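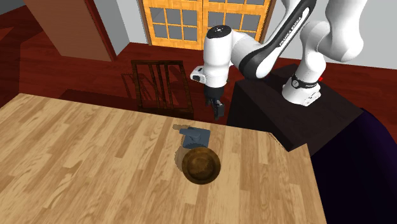 Dead spots in a portable sprung floor over a concrete slab

Posted in Flooring and Surfaces > Gym and Studio
Tags: sprung floor, panels, slab leveling, rebound

sillplate_left

I have a 434 square foot training room in Barbu with a portable sprung floor made of Cetberg interlocking panels. The panels are a plywood deck on elastomer pads, with the pads screwed to the underside on a fixed grid. On top is a Fustano vinyl sheet, loose laid and taped at the perimeter. The slab was poured years before I took over the room and has no radiant heat.

The floor was fine when it went down last July. Now there are two areas where the response is wrong. One is near the center and feels hard, with almost no give when someone lands a jump. The other is along the long wall and does the opposite: it drops noticeably and makes a clack when weight comes off it. The rest of the room feels normal. Use is mainly jump training and footwork, no barbells.

I put a 30 inch level over both areas on top of the vinyl and did not see anything obvious. The supplier, Stemness, told me over the phone to rotate the panels and see if the problem moves. That means pulling up all the vinyl, and I would like to know what I am looking for before I do it. Is this the pads, the slab, or the panel connectors? Can it be fixed with shims or do I have to level the concrete?

padgrid

The two symptoms have different causes, so treat them separately.

The clack along the wall is a pad that is not touching the slab when the floor is unloaded. The deck bends until the pad makes contact, then the pad lifts again on release and you hear the deck or the connector move. It is nearly always a low place in the slab. A level laid on the vinyl will not show it, as the deck bridges the low place when nobody is standing on it. You have to measure the concrete.
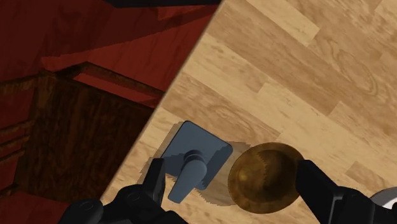
Lift the vinyl on that side only and fold it back. Do not crease it. Unlock the panels from the wall inward until you are well past the bad area, and mark each one with a position and a direction arrow before it moves. Lay a straightedge on the bare slab, slide it in both directions, and check the gap with feeler stock or stacked washers. If the gap is under 2 mm, a shim under the pad will take care of it. If it is more than that over any real width, use a leveling compound and let it cure for the full time on the bag before you reload it.

Shims have to be rigid and at least as wide as the pad. Hard plastic or dense fiberboard is OK. Folded cardboard and carpet scraps compress and you will be back where you started. Glue the shim to the slab, not the pad, or it will travel with the panel the next time you take the floor up.

The hard area is either a high place in the slab or a pad that has lost its height. Check the pads first. Compare a pad from the dead spot with one from a corner that gets no traffic, using calipers. If the corner pad is taller, replace every pad on that panel. A single new pad among old ones carries more load than its neighbors and wears out early.

One more item. Leave the expansion gap at the wall open when you put it back. If a panel is tight against the wall, the whole row can lift at the joint and produce the same noise.

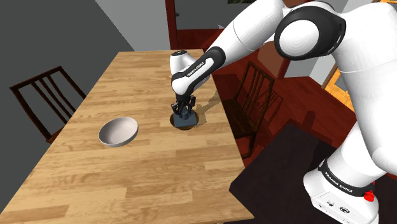

Light plank tabletop with a Franka Emika arm reaching over it.

crosscut_north

Had a similar floor (different brand) and it was debris. Grit and a couple of loose screws had gotten under the panels and one screw was wedged beside a pad. Vacuum the slab before you measure anything.

I would also do what Stemness said and rotate. Swap 2 panels, one bad and one good. If the dead spot follows the panel, it is pads or deck. If it stays put, it is the slab. Takes less time than calipers.

sillplate_left

Followed up on both. The wall side is a low area, wider than I expected, and I am going to fill it — shims would have been needed under most of the row. The center was pads. The worn ones are visibly shorter next to the corner pads and the panel took the dead spot with it when I swapped it. No screws, plenty of grit. Replacement pads are on order, and I left the vinyl rolled with the face out until they arrive.

padgrid

Face out is correct. Give the vinyl a night flat in the room before you tape the perimeter again.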